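The Open House at Erkoten

I only went because Rhiannon had a spare pass and I owed her for the thing with the boat trailer. She'd signed us both up for the open house at Erkoten, out past the reservoir, and she'd gotten it into her head that I'd love it. I fix accordions. I don't know why she thinks these things.

Anyway, we got there late (my fault, I stopped for doughnuts) and the parking lot was already full, so we left the car on the grass next to a van with a horse painted on it. There was a folding table in the lobby with name tags. Mine said GWION BEVIN. I fixed it with a pen and the kid behind the table looked at me like I'd keyed his car.

The man giving the tour was Meirion Probert, tall, soft voice, sweater with a hole at the elbow. I liked him right away. He took us down a long hallway that smelled of floor wax and into a room with a big screen and a lot of chairs, and he said before we met the real arm we were going to meet the pretend one.

"It practices in there," he said. "A kitchen that doesn't exist. It can't break anything."

"Whose kitchen?" I asked.

He thought about that longer than I expected. "Brayan built it," he said, and pointed at a young guy at the keyboard, who waved without turning around.

So Brayan Usuga started it up, and there we were, looking out along the gripper as if it were our own hand. It took me a minute to work out which way was up! Everything leaned. Rhiannon tipped her head over until her earring touched her shoulder.
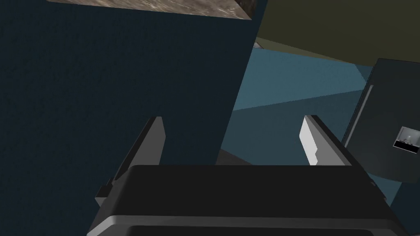
Tamihana Quarterly, Issue 68

"Is that a fridge?" somebody behind me whispered. "The dark one, with the handle?"

"Could be an oven," somebody else whispered back.

I wasn't really listening. I was looking at the two fingers, held wide open with all that blue between them, and the bright pad on the one to the right, and I got the strangest feeling in my own thumb. My mother used to hold her hand like that when she couldn't remember what she'd come into the kitchen for. Just open, waiting for the rest of her to catch up. I hadn't thought about it in years. Her kitchen had that green on a wall, a terrible green, she picked it out of a catalog and defended it until the day we sold the house.

"What's it trying to do?" I said, louder than I meant to.

Brayan turned around for the first time. He had a very kind face. "This is run 3917," he said. "I'd have to look it up."

"But does it know?"

"Gwion," said Rhiannon.

"No, it's a fair question," said Meirion Probert, and then he didn't answer it. He offered me a chair and I took it.

After that they walked us through to see the real arm, which was bolted to a bench behind a yellow line and was smaller than I'd pictured. It picked up a plastic cup and put it down. Everybody clapped. It picked the cup up again and Rhiannon clapped all by herself, and then she got the giggles, and then I did, and we had to go stand by the coffee.

I went back, though. While she was in line for the restroom I snuck down the hallway to the room with the screen. Brayan was still there, eating one of my doughnuts.

"Can you start it over?" I asked. "From the beginning, where it's just open?"

He wiped his fingers on his jeans and hit a key, and scooted over so I could see. We sat there for a while, the two of us. He didn't ask me anything. Out in the hall I could hear Rhiannon calling my name, getting closer, and I held my hand out in front of me with the thumb apart, and I kept it there until she came in.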